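# Small balls keep rolling off the sorting table

**Ulen**

I set up a sorting table for my kids. They pick small balls off the top and drop them in a long white bin. The balls roll off onto the carpet and end up under the shelf. The tabletop is smooth wood, 44 inches long. Is there a cheap fix that doesn't involve gluing a rim on it?

## Replies

**Quezada** – 3/28/24

Put a white sheet over the wood. Mine doesn't cover the whole top, so a strip of bare wood still shows along the far side. Run the bin lengthwise down the left, near to far, and keep the ball you're working with close to it. A ball that drifts toward the bin stops against the side.
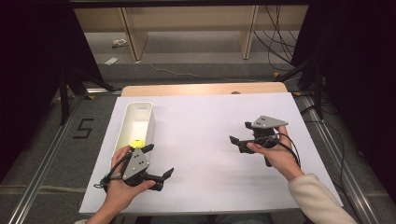

### What I'd buy

- A bin with a rounded rim, long and narrow
- Yellow balls – they show up well on white
- 2 strips of non-slip shelf liner to go under the sheet

**Fosbridge**

Check that the table is level first. Mine was off by a little and I shimmed 2 legs with cardboard. No trouble since last May.

**Bevoten**

just use beanbags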